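Community
By Araba Ackah | December

Play fruit sets go out on loan in Wilthorpe

Families in Wilthorpe can now borrow boxed sets of play fruit from the toy library on Crabtree Road. The library has 19 sets ready and lends each one for 2 weeks.

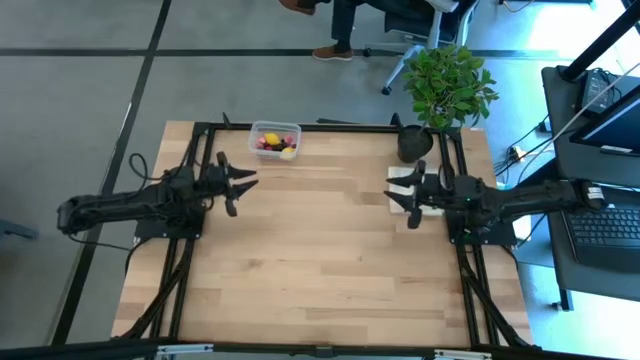
A lemon and smaller pieces in a clear container.

Nadhirah Sopacua, who runs the loan desk, said small pieces are the first to go missing. Borrowers are asked to check the box before they bring it back.
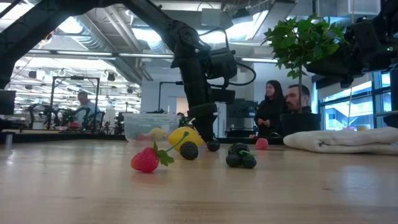 Berries are the most requested items, Sopacua said, and parents often ask for more of them. Replacement pieces are paid for out of a $2000 grant awarded last spring. The library has 98 member families, and joining is free for Wilthorpe residents. The desk opens at 10 a.m.

Get Wilthorpe news in your inbox. Sign up for our newsletter.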